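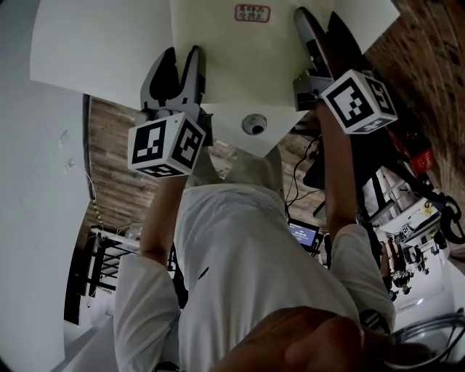
White sheet with red-bordered label near one edge.

Rimetti white sheet, large format
Supplied by Storerura
Item no. 735

Plain white sheet for covering tables, shelving and stored furniture. Sold singly or in packs of 36.

Care: machine wash at 50 degrees, separately from colours. Do not bleach. Line dry - tumble drying may cause shrinkage of up to 2 per cent. Fold with the label outwards so that the handwriting stays legible on the shelf.

Labels are written by hand before dispatch. Customers who need their own wording should send it with the order; text is limited to two short lines. Blank labels can be supplied on request.

Trade enquiries: Rehema Nyamweya, Storerura
Prices valid from Apr 1, 2021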